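Back on desk tidying this month. Teaching by hand again, so it's the hand-held gripper and no arm at all until the policy is trained. Thread for the people who asked how the days go.

The target is 172 good demonstrations. We got 70 done in the first stretch, then Hugo Bermúdez went through them and threw out 9. Fair enough, most of those were mine.

Reasons he gave: I moved too fast on the approach, I closed the jaws before I had stopped moving, and twice I put the pen down and picked it up again in the same take. The robot will copy all of that if you leave it in.

What I do now: start with the gripper well back from the desk, come in at one speed, stop, close, lift, carry, stop, open. It feels slow and a bit silly. The takes look much better on playback.

Pens are harder than they sound. Lying at an angle, you have to turn your whole wrist to line up, and then the marker on the gripper can end up facing somewhere daft.

We tried the same task by remote control in February, on the Rudberg arm. 2 people, one driving and one resetting the desk. Nokuthula Visser was good at it. I was not. You lose the feel of when you've touched the table.

By hand I get through far more in a morning, but my forearm knows about it by lunch. We swap over at the tea break.

Next job is moving the lamp between takes so it doesn't learn one layout. After that, the Magagula desk, where the light is worse.

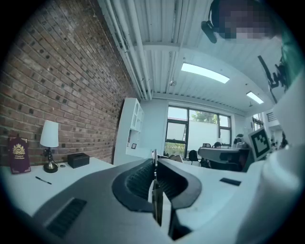
Gripper at the desk by the brick wall, with the pen and the lamp.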